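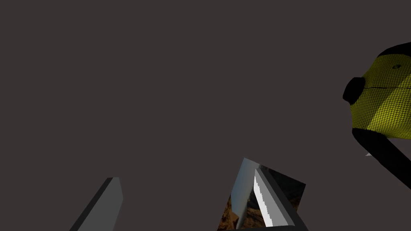 Figure 4.1 Gray, yellow and black on a dark grayish-brown ground.

Chapter 4
Color in Furnished Rooms

Chapter 3 dealt with paint. Paint is easy to change, and most clients start with it. Wood is harder to change and often covers more of a room than the owner expects. A floor, a table and a bed frame can set the main color before a wall is touched.

In this chapter you will learn to name wood colors in everyday terms, judge them against one another, and plan a room around the ones that must stay. You will need the swatch cards from Chapter 2 and a notebook.

Wood is seldom just "brown." It may lean toward orange, red, yellow or gray. A warm orange-tan tabletop makes a gray object beside it look cooler than it would against a white wall. Shadows matter too. Hold your swatch in the lit part of the surface first, then in the shaded part, and write down both results.

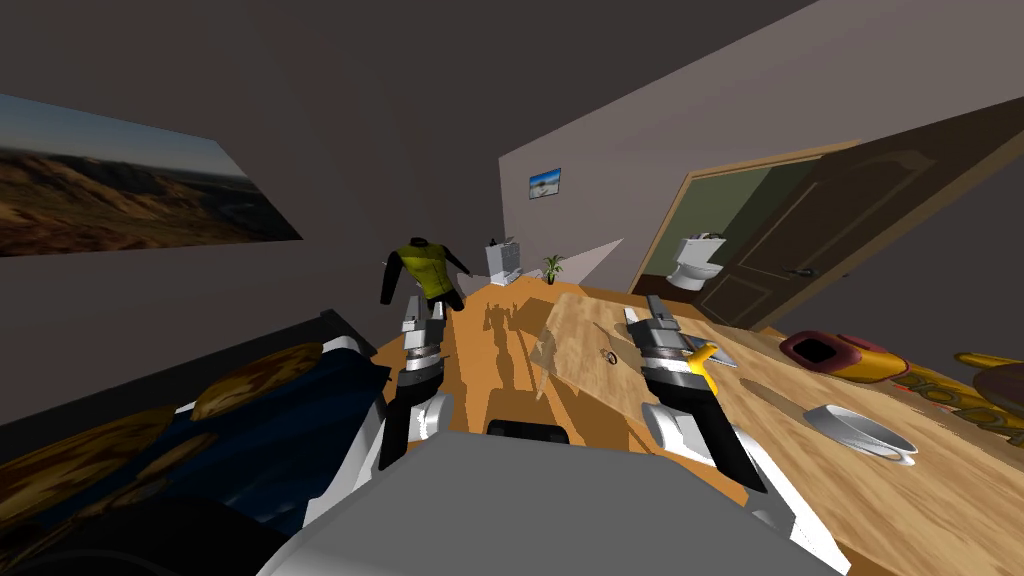
4.1 Fixed and Movable Surfaces

A fixed surface is one the client will keep. In the Riltdale survey of 852 homes, the floor was named as fixed more often than any other surface. Record the floor first, then large furniture, then small items. Two woods in one room do not have to match, but they should differ enough that the difference looks intended.

Check the floor at the height of a person standing and again close up. Small dark objects placed on it will show how light it is.

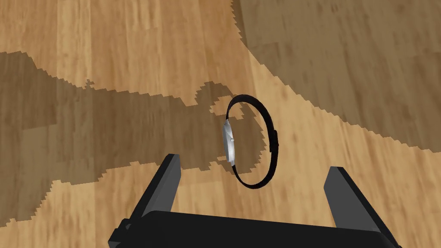 Morenike Uzor disagrees with starting at the floor. In her notes on the Ralstead houses she argues that a large rug can hide most of it, and that the bed should be recorded first. Exercise 2 asks you to try both methods in the same room.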